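Review: Utano Handheld Gripper Good Practice Guide, laminated set
Posted 1/11/25 by Carleen Tapsell

Bought the set for our demo crew after the old Prendergast sheets fell apart. Had it since June so this is a fair go, not a first-day rave.

What you get: one wall chart, a ring of pocket cards, a log sheet you can wipe clean. Cards are tough. Coffee-proof, tested by accident.

The rules themselves are good. Short. Check the pads before every session. Marker flat, clean, fully fastened or you don't start. One person calls the task out loud, everybody else stays quiet. Hands off the other guy's gripper. I've worked from the Janum binder and it takes three pages to say what Utano gets on one card.

Best section by far is soft items. Paper, tissue, thin cloth. Guide says grip at a fold, close slow, stop when it stops sliding, never squeeze to be sure. Also says clear the jaws fully between tries and write down a drop as a drop. People hate that last one. Do it anyway, our logs are finally worth reading.
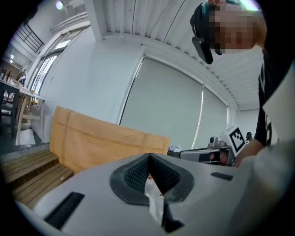

Crumpled white piece in the near gripper, second gripper with its marker on top.

Now the gripes. Marker section is thin, two lines on glare and nothing on tilt, wich is the thing we argue over most. Nothing on when to retire a pad either. "Replace when worn." Ok, worn how? We wrote our own rule on the back of the card with a paint pen: 400 closes or any visible nick, whichever comes first. Would of liked that printed.

Also the wall chart is too small to read from where you'd be standing. Needs to be double the size. And the Flurnent adapter gets a mention on the cards but not on the chart, so new people miss it every time.

Wipe-clean log sheet: skip it. Smudges if you look at it. Use paper, keep the paper.

Shipping slow, box fine. Ring on one set of cards popped open, they mailed a new one no fuss.

Four stars. Would buy the cards again, probaby not the chart.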